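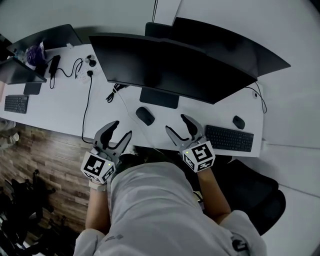 From: Ho-yin Lui
Date: 23/11/2023
To: Clulla list
Subject: Re: Robots and the tidying-up problem

> At Howells we were told a machine would be clearing and
> resetting desks by April. Has anyone seen one do a full desk
> without help? I'd settle for the cables.

Not a full desk, no. We tried at Tretbridge with the Juteck arm and I'd say you should keep your cleaners.

Picking up a mouse and putting it beside the keyboard is fine. It managed that 17 times out of 20. Coiling a loose cord is another matter. We gave it 400 demonstrations done by hand with a pair of two-fingered grippers, and it got 3 coils I would call acceptable. A power adapter with its cord looped around it mostly got dragged.

Clear plastic is also bad. A bottle inside a see-through bag was treated as one object, or none, depending on the light.

Speed: the best run took 9 minutes for one workstation. I can do it in under two, including wiping down behind the monitors, which the arm can't reach anyway.

If Howells only wants keyboards straightened and mice put back, it might be worth a trial. I'd leave anything plugged into a power board out of it for now.

Ho-yin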